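News from the Grasp Planning Corner

It has been a busy stretch for those of us on the perception side of Joltside, and I promised in the March issue that I'd come back with an update on the small parts work, so make yourselves comfortable. The short version is that the new planner is running on the Lumley bench, and we're all rather fond of it already!

The longer version starts with glare. Our old segmentation model was perfectly happy with matte blocks and cardboard, but give it something thin and shiny and it would lose the outline, or (my favorite) decide that a bright streak on the bottom of a tray was a part worth picking up. We relabeled 500 wrist camera frames by hand, many of them chosen because the old model had made a mess of them, and retrained with the exposure shuffled quite a bit more than before.
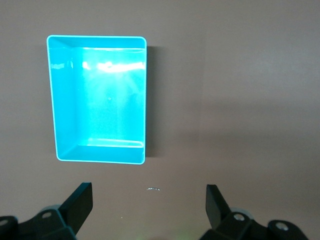
Wrist view on the Lumley bench, with a small silver piece between the open fingers and the turquoise tray beyond.

The planner now waits for the mask to hold still for a few frames before it commits to an approach, and it picks the finger angle from the long side of the part. On our last full run of 100 attempts, the old version managed 66 clean picks. I'll save the new numbers until we've repeated them on the Gelwood table, where the lighting is quite different, but I will say there was cake.

Polat, our little replay tool, has had some love too. You can now scrub through a run with the mask and the planned path drawn on top, and jump straight to the moment the planner changed its mind. It still stumbles on very long logs (ticket 206, if you'd like to add your grumbles), and a fix is on its way.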